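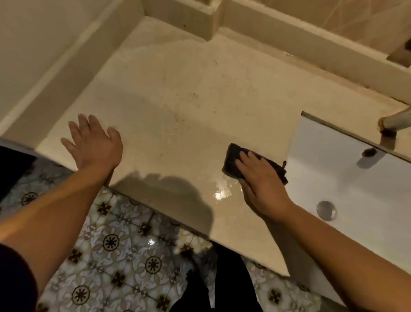 White haze on solid surface counter after cleaning, sealer or residue?

Posted by Valentin Renaud in Kitchens & Baths

The counter is a beige acrylic solid surface with a matte finish, put in by the previous owners. The invoice they left in a drawer says Vasano and gives no color name. Since May there has been a white haze on the section next to the sink. It disappears when the surface is wet and comes back within a few minutes of drying. The rest of the run, toward the stove, looks normal.

Cleaning routine is a spray cleaner (Vasis, the green bottle) once a day, wiped with a cloth, no rinse. Water in this area is hard. The utility report gives 287 mg/L as calcium carbonate. There is no softener.

Tried so far: dish soap and hot water, no change. Isopropyl alcohol, slight improvement for a day. I have a bottle of stone sealer left over from a bathroom floor and was going to apply it, but the label only mentions granite, marble and grout. Is the haze wear in the finish, or something sitting on top of it? And should the sealer go on?

Marisol Halvorsen
Do not apply the sealer. Acrylic solid surface is nonporous, so the sealer has nowhere to go. It will cure on top as a film and you will have a second haze to remove.

A haze that vanishes when wet can be either scale or fine scratching, because water fills both. To tell them apart, mix white vinegar and water 50/50, lay a soaked paper towel over a patch the size of your hand, and leave it for 2 minutes. Rinse with plain water and dry completely. If the patch is clear, it was mineral scale mixed with cleaner residue. Treat the rest the same way in sections. Keep the vinegar off any natural stone nearby.

If the patch is unchanged, it is abrasion. On a matte finish you can even it out with a gray nonwoven pad, used wet, in overlapping circles with light pressure. Work past the edge of the dull area or you will see a border. Do not start with sandpaper.

Either way, change the routine. Spray cleaner left to dry builds up, and hard water adds to it. Wipe, rinse with a second damp cloth, then dry with a towel. The drying step matters most at your hardness.

bulside_tenant
just use car wax. did mine in the old apartment in Bulside and it was shiny for months

Marisol Halvorsen
Wax is not meant for a food prep surface, and it will show every water ring on a matte finish. It also has to come off before any refinishing.

T. Trujillo
Agree on the vinegar test. One addition: if you do end up needing an abrasive, the installer's repair kit for mine went up to 2000 grit. That is for a gloss finish. On matte you would get a shiny spot, so stop at the pad.

Valentin Renaud
Test patch came out clear. Did the remainder after dinner in four sections, rinsed and dried each one. The haze is gone except for a strip along the caulk, which I assume needs a second pass. The sealer went back to the garage.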